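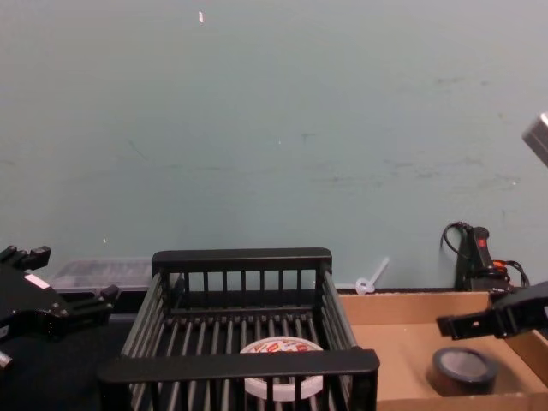 From: Lise Doucette
To: Handset Users List
Date: October 28, 2025
Subject: Re: Zernico 41 -- regional models and warranty service

Dear members,

I am replying to the message from Mr. Uniyal, which is quoted in part below, on behalf of the list's device support group. Several members have written privately with the same questions, and it seems best to answer them where everyone can read the replies.

> From: Sushil Uniyal
> Subject: Zernico 41 -- regional models and warranty service
>
> Our office is considering the Zernico 41 to replace the
> Pruvetti handsets we bought in March of last year. Before
> we place an order for 20 units I would like to know:
>
> Does the version sold by Jisow have the same radio bands
> as the one sold directly by Zernico? The two product pages
> do not agree.
>
> Will Zernico honor the warranty on a handset bought from
> Jisow, or must it go back to the seller?
>
> Has anyone moved contacts and messages from a Pruvetti
> phone without losing the attachments? Our first test
> copied the text and left the photos behind.
>
> Sushil Uniyal

On the first question, the two versions are not the same. Jisow sells the international model, and Zernico sells both the international and the North American models through its own store. The outer packaging is identical except for the model code on the bottom flap. The international model supports fewer of the low-frequency bands used in rural areas. Members whose staff work mainly in cities are unlikely to see a difference in daily use. Those with staff in outlying districts should order the North American model, even though delivery is slower at present. The Jisow page listed the wrong set of bands until last week. Mr. Nseir reported the error to the seller and the page has now been corrected.

On the second question, Zernico has confirmed to us in writing that it will accept international models for repair under warranty, provided the handset is registered within 62 days of purchase and the original invoice is supplied. A handset registered after that period must be returned to the seller. Please note that the battery is covered under separate terms, and that the screen is not covered for accidental damage under either arrangement. Organizations ordering in quantity should register each handset individually. A single invoice may be used for all of them, but the form does not accept more than one serial number at a time.

The third question was passed to Nilmini Sultana, who has carried out the same move for her own department. Her advice is as follows. The transfer tool supplied with the phone copies attachments only when both handsets are on the same wireless network and the older phone is running the current version of its messaging app. If either condition is missing, the tool finishes without showing an error, and the attachments are simply left out. She recommends updating the Pruvetti phones first, restarting them, and then moving one handset completely before beginning on the rest. She also suggests keeping the old phones unchanged until each user has checked the new one.

Members who prefer not to use the supplied tool may wish to look at Debnath, a desktop program that saves messages and attachments to a computer and restores them to the new phone. It is slower -- the first backup can take most of an afternoon on a full handset -- but it produces a log of every item that could not be copied. Reinhold Kasten has posted his settings to the list archive as item 2119.

One further point concerns the software update offered to Zernico owners this month. It changes the default behavior of dual-SIM handsets so that mobile data follows the line used for the last call. Offices that pay for data on one line only should turn this setting off after updating. It is found under Network, then Lines, then Data Preference.

Corrections to any of the above should be sent to the list, with the model code and software version included.

Sincerely,

Lise Doucette
Device Support Group
Handset Users List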